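A big fat book and a small thin one

October 8, 2020

Well, I finally did it. After three goes at it over the years I have finished Middlemarch by George Eliot, and I am feeling very pleased with myself! My first try was at school, where I got as far as Dorothea and her sister sorting through their mother's jewels and then quietly swapped it for something with a murder in it. The second was on holiday (a silly idea, it got sun cream all over it). This time I did it properly, a few chapters a night with the phone in another room, and I loved it so much that I was reading it while stirring the porridge.

If you haven't read it, it's set in a Midlands town around the time of the Reform Bill and it follows a whole crowd of people, but mostly Dorothea Brooke, who is young and clever and wants very badly to do some good in the world. So she marries Mr Casaubon, a dried-up old scholar who is writing a book called The Key to All Mythologies that he is never going to finish. I wanted to climb into the page and shake her. Then there's Lydgate, the new doctor with all his big ideas, who falls for Rosamond Vincy and her lovely neck, and oh dear, the money troubles! I found those chapters really hard going, in a good way. The bills coming in, the furniture, the two of them not talking about it. It could have been written last year.

My favourite by a mile was Mary Garth though. She's plain and funny and says what she thinks, and she won't have Fred Vincy until he sorts himself out. I would happily read another 200 pages just about the Garths having their breakfast.

I did get stuck in the middle, I'll admit. There's a long stretch with Bulstrode the banker where I kept losing track of who was whose uncle, and I had to write a little family tree on the back of an envelope. My friend Nesrin, who lent me her copy, had pencilled "KEEP GOING" in the margin at exactly that point, so I did. Thank you Nesrin, and sorry about the tea stain on the back cover.

I read most of it at the kitchen table, because that is where the good lamp is and where everything else in this house happens as well.
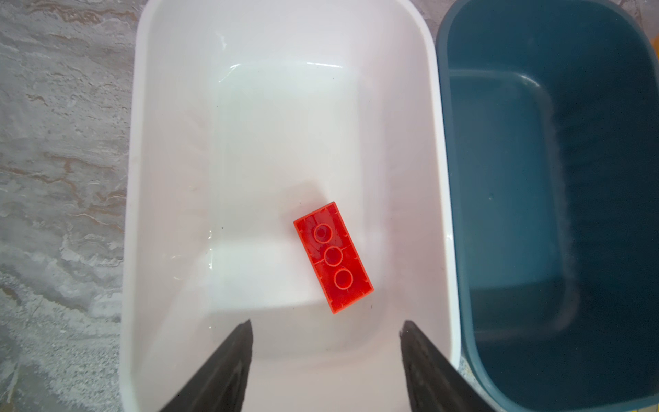 One red brick in the white tub.

The second book is one I read straight afterwards as a sort of pudding, and that's Cranford by Elizabeth Gaskell. My edition is tiny, it fits in a coat pocket, and I got through it in two evenings. I'd only seen the television version before, which mixes in bits from other stories, so I kept waiting for things to happen that weren't in there at all.

It's hardly got a plot. It's just the ladies of a small town, nearly all widows or spinsters, being very careful with their candles and pretending none of them are poor. There's a cow in grey flannel pyjamas (well, a waistcoat and drawers), and a piece of lace that gets swallowed by a cat, and I laughed out loud at both. And then there's the chapter where Miss Matty burns the old family letters one by one by the fire, and I had to go and put the kettle on. I think she might be the kindest person in any book I've read.

Funnily enough the two went together very well. They're both about small towns where everybody knows your business, but Eliot stands a bit further back and tells you what to think about it all, and Gaskell pulls up a chair next to you. I don't know which I like better! Ask me on a rainy evening and I'll say Cranford.

Otis from our reading group thinks I'm quite wrong about Casaubon, by the way. He says he's the saddest person in the whole novel and we ought to feel sorry for him. I did a bit, on the night he's walking up and down in the yew-tree walk after Lydgate has told him about his heart. Then he added that bit to his will and I stopped. We had a proper argument about it over video call, with Sevim trying to keep the peace and her screen freezing every five minutes.

For November we've picked The Tenant of Wildfell Hall, which was Sevim's choice. I've never read any Anne Brontë, only her sisters, so I'm going in completely blind. Please don't tell me who the tenant is! If any of you have a favourite edition with decent-sized print, leave me a comment, as my eyes are not what they were and the one I've ordered before from the same publisher was like reading ants.

I've also got North and South waiting on the stairs. I might start that one tonight if the ironing doesn't get me first.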